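Newsroom > Press Releases > Robotics

Andeck Releases Narkier 2, a Teaching Package for Two-Arm Household Robots

Operators can guide the arms by hand or drive them from a remote station; both methods write to one recording format

2026-01-27 – Andeck today released Narkier 2, the second version of its software and hardware package for teaching manipulation tasks to two-arm robots. The package lets an operator show a robot a task in one of two ways: by moving the arms directly by hand, or by controlling them from a separate station. Recordings made with either method are stored in the same format and can be used together when a control policy is trained.

Narkier 2 is intended for groups that work on household tasks with soft or irregular objects, such as bedding, clothing, and cushions. These objects change shape when held, and fixed grasp points are of limited use. The package records joint positions, gripper opening, motor current, and head camera video on a common clock.

In hand-guided mode, the arm motors compensate for gravity and the operator moves each arm by the forearm. Gripper opening is set with a foot pedal. This mode suits short tasks in which contact force matters and the operator can stand beside the robot. Its main limit is that the operator's hands and arms often enter the camera view, and those recordings must be masked before they are used for training.

In remote mode, the operator holds a pair of leader arms at a station, and the robot arms follow. The station displays the head camera view on a monitor. Version 2 adds force feedback on the leader grippers, so the operator feels resistance when the robot's fingers close on an object. End-to-end delay on a wired network is 44 milliseconds in Andeck's own tests. 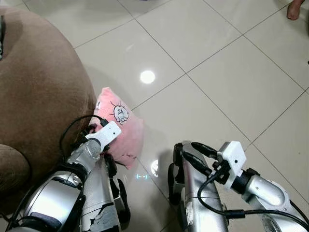

Head camera view of a cushion task. The left arm is in contact with a pink cushion at the front of a sofa; the right gripper is clear of it.

The release includes a reference set of 1865 recorded demonstrations covering nine household tasks. Each recording carries a task label, the control mode, and an operator code. Failed attempts are kept and marked as failed. Users may filter them out or include them for work on error detection.

"Cushions are a useful test because the fabric gives way before the arm does," said Dilruba Liyanage, head of teaching systems at Andeck. "With the first version, remote operators tended to squeeze too hard. They were judging contact from video alone, and a soft object looks much the same at light and heavy grip. Force feedback gives them a second source of information."

Floor-level work near furniture received particular attention in this version. The arms must reach low without striking a seat or armrest, and the free arm has to be parked where it does not block the camera. Narkier 2 lets the operator lock one arm in place while moving the other. The lock is released by holding a button on the leader arm for one second, and the position of the locked arm continues to be recorded.

Other changes from the first version:

- Recordings can be trimmed and labeled at the station without exporting them first.
- Hand-guided and remote segments can be joined within one demonstration.
- Calibration of the leader arms now takes around 90 seconds.
- A dropped network connection holds both arms in position and marks the recording.

The Khondokar training toolkit, also from Andeck, reads Narkier 2 files directly. Recordings from version 1 can be converted with a command-line tool supplied with the package. Converted files do not contain gripper force data, and the force field is left blank.

Narkier 2 is available now for robots that use the Vadov arm controller. Support for other controllers is planned for April. Existing version 1 customers can install the software update at no charge. Force feedback requires replacement leader grippers, which are sold separately as a pair.

About Andeck

Andeck develops control stations, leader arms, and recording software for robot teaching. Its products are used in research laboratories and by robot manufacturers.

Press contact: Andeck Communications Office

Recent releases

Khondokar Toolkit Adds Playback of Joined Demonstrations
Andeck Publishes File Specification for Two-Arm Recordings
Vadov Controller Firmware: Notes on Gravity Compensation
Leader Arm Service Intervals Revised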